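Guides > Robotics > Good practice > Tabletop task resets

Tabletop reset rules

A tabletop reset is what you do between two runs of a robot arm so that the next run starts fair. I've been keeping this article going for a while now (with a lot of help from Damilola Okonkwo, who wrote the first version), and it covers the rules most small labs I know end up using, plus the ones I think they should use. There's no single official standard for this stuff. Big safety standards tell you how to keep people from getting hurt, and you should read them, but they won't tell you where to put the toy strawberry!

Where the rules came from

The set I describe grew out of a shared project called Ova, which had two sites, Ulico and Hafstein, recording the same kitchen chores and then trying to pool the results. They had 3,198 runs between them before anyone compared notes. Afiq Khoo sat down one Wednesday to line them up and found that Ulico put everything back by eye, while Hafstein used a printed sheet. He had to set aside 259 runs that had no record of the starting layout at all. I still wince at that number.

The layout rule

Every run gets a written starting layout, and it gets written before the arm moves. You name each item, say which part of the table it's in, and say which way it points if it has a front. "Bottle on the plate, on its side" is fine. "Usual spot" isn't, because the usual spot drifts a little every day and you never notice (I certainly didn't).

Keep the clutter in the layout too. People love to write down the one thing the arm is going to grab and skip the rest, but a pan near the edge or a spatula lying across it changes what the arm can reach and what its cameras can see.
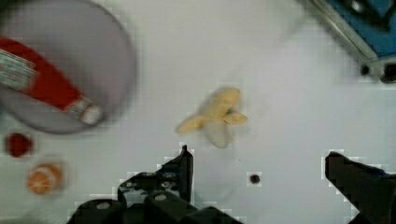
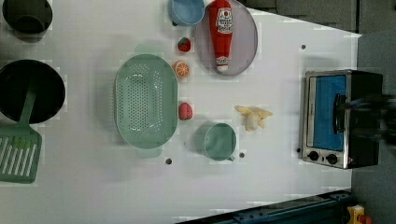

A kitchen table layout with toy food, seen from the gripper and from overhead.

The two-view rule

If you've got a wrist camera and an overhead camera, save both, and check both before you call a run good. The overhead one is great for layout and pretty poor at telling you what's happening between the fingers. The wrist one is the other way around, and it smears whenever the arm is in a hurry. Some labs throw out any run with a blurry stretch in it. I think that's too strict! A moving arm is going to blur things, and if you only keep the sharp parts you end up with a very sleepy robot on paper. What I'd do is mark the run and keep it, and only drop it if the blur goes on for more than 30 frames in a row.

The hands-off rule

No reaching in while the arm is live. Stop it, wait until it's still, then move the toys. Jolleo, the checklist we all share, puts this as the first line of every reset, and you have to tick it off each time. Yes, it gets old. Do it anyway. The same goes for nudging something "just a bit" in the middle of a run: if you touched it, the run ended there, and you log it that way.

Failed runs

Keep them. Label them as failed, add a few plain words on why ("dropped it", "missed the handle"), and store them next to the good ones. Damilola wanted a long menu of failure types in the early days, 18 of them, and folks mostly picked the first one on the list. Plain words worked better.

Open questions

There's still no agreement on how far an item can be from its written place before the reset counts as wrong. Hafstein says a finger's width, Ulico says "if it looks off, fix it," and I go back and forth. Lighting is another one. I'd like to see window blinds written into the layout sheet, but so far that's only me asking.

See also: Gripper cleaning; Naming your runs; Camera checks before a session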